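Flivport Home Storage: Basket Questions

Questions about care, sizing and returns for our woven baskets. If yours isn't covered, write to the Ellstead store and we'll answer by email.

What is the dark brown basket made of?

The Heitmann basket is woven from synthetic wicker. It won't shed splinters and it doesn't need oil or varnish. The color goes all the way through the strand, so a scratch will not show up white.

Why is the rim so much thicker than the sides?

The rim takes the wear. It gets grabbed, dragged over shelf edges and leaned on, so it is braided from twisted strands while the wall is a thinner open weave. Lift by the rim with both hands. Pulling on the wall will stretch the openings over time.

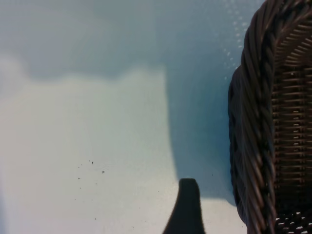 One customer asked whether the braid will mark a painted table. It can if the basket is slid across the surface while full. Pick it up to move it, or put felt pads under the four corners. The pads come in packs of 4 and we sell them at the register.

How do I clean it?

Vacuum first with the brush attachment, inside and out. Then wipe with a damp cloth and a little dish soap. Dust settles in the grooves of the braid, and an old toothbrush gets it out. Rinse with a second cloth and leave the basket upside down overnight. No bleach, no dishwasher.

Can small things fall through the weave?

Yes. The gaps in the wall are small, but pens, hairpins and screws will find them. Use the cotton liner (item 221) or a piece of shelf paper cut to fit the bottom.

Can I keep it next to a plastic bin on the same shelf?

Yes. Leave a finger's width between them so the rim doesn't rub. A lot of people use the wicker for what they reach for daily and an open-sided bin for the rest, and that works fine.

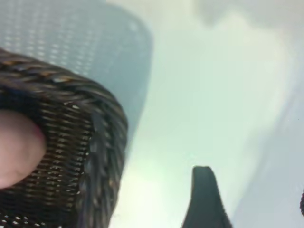 Mine has bowed out on one side, is there any way to get it straight again? asks a reader from Grurnitz. Usually, yes. Empty the basket, warm the bowed side with a hair dryer on low, and press it flat by hand. Then pack it snugly with folded towels and leave it for a day. Don't use a heat gun.

Can I use it outdoors?

On a covered porch, yes. Direct sun will fade it and make the strands brittle. Bring it in before the first frost.

How much weight will it hold?

We rate it at 46 pounds on a shelf. Carry less than that. Magazines and canned goods get heavy fast.

What is your return policy?

Unused baskets can come back with a receipt through the end of the following month. Loose strands are covered for a year. Please don't cut or glue a loose strand before you send it in, or we can't repair it.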